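# The Long Return of the Willow Beds

The willow beds at Pramdale lie below the level of the road, and a visitor arriving by the upper lane may pass them without notice. In winter the ground is often under water. By May the stools have put out their first shoots, and the rows can be made out from the bridge. The estate has grown basket willow on this land for 134 years, with one interruption, and the present feature concerns the work of bringing the beds back into use after it.

The first planting was made by the Wikström family, who had bought the lower farm and found it too wet for corn. Their account books, now held in the estate office, record sales to makers of fish baskets, laundry hampers and cradles. The largest customer was the packing house at Mudel, which ordered 700 baskets in a single season and returned a good number of them as too heavy. The letters exchanged on this point fill most of a folder. The family's position was that a light basket would not survive the cart road. The packing house held that it was paying carriage on willow when it wished to pay carriage on pears.

Demand fell away once wooden crates and then cardboard became cheap. The beds were let for grazing, the drains silted up, and the sorting shed lost its roof. A few stools at the northern end survived because cattle could not reach them across the ditch. It is from these plants that much of the present stock has been raised.

Ronaldo Macaraeg took on the management of the beds after a career in land drainage. His first two years were given over almost wholly to ditches. Cuttings were set only in the third year, in a trial plot close to the road, and a late frost took many of them. The estate replanted the following spring and chose higher ground for the more tender varieties.

"The water has to move," Mr Macaraeg says. "Willow will stand in the wet for a long time, but it will not thrive where the wet stands still."
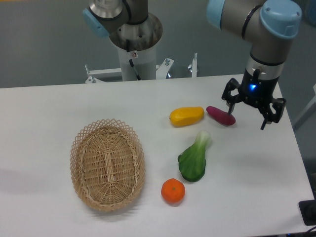 Cutting begins once the leaves have dropped and must be finished before the sap rises. The rods are graded by length, tied in bundles and set aside according to the finish required. Brown willow is dried with its bark on. Buff willow is boiled before stripping, and the tannin in the bark stains the rod beneath. White willow is stood in shallow water until spring and then peeled. Buyers who are new to the material tend to ask for whichever colour they have at home, and a great many households own something of the light tan, oval kind, shallow inside and closely woven at the base, with an open diamond border worked around the rim. Such a border is a reasonable test of a weaver's patience. The crossings must be kept even all the way round, and any slackness shows at once.

The estate does not at present weave for sale. Its rods go to makers elsewhere, among them a workshop at Pradska that supplies log baskets and bicycle panniers. The workshop prefers rods from the older northern stools, which it finds less inclined to split at the turn. Mr Macaraeg is cautious on the subject and attributes the difference to soil - a view not shared by all of his cutters.

There remains the matter of the sorting shed. The walls are sound and the original measuring tank is still in place, a sunken barrel in which rods were stood upright and drawn out longest first. The estate has set aside money for the roof, though the slates must match those on the adjoining barn and the quarry that supplied them has closed. Reclaimed slates have been found for one side. Until the other can be covered, grading is carried out in the cart house, where the light is poor after three o'clock and the doors have to be kept open.

A further 161 stools are to be set along the eastern drain this winter. The variety chosen is one named repeatedly in the Wikström books, under a spelling that has taken some effort to trace. Cuttings have been obtained from a private collection, and the first rods fit for use are expected in the third season after planting.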